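Pre-Trade Checklist, Crude Futures Desk
By Sota Murakami
03/08/2019

1. Margin - OK. Trusero account is funded and 34 contracts are inside the limit of 50.

2. Stops - needs work. 4 open positions had no stop entered. Two were fixed before the open, the other two go to Badau for review.
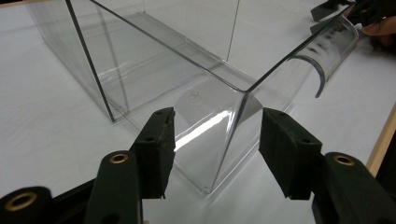 3. Price feed - OK. Matches the Sasaki screen to the cent.

4. Overnight risk - OK with comment. Open loss stood at $1,335 at the close. Trim before the inventory report if it doubles.

5. Roll dates - not checked. The calendar still shows last month's contract. Update it in March, before first notice.

Next check is after the inventory report.

Related
Brerkari storage rates
Reading the weekly inventory report
Margin calls and how to meet them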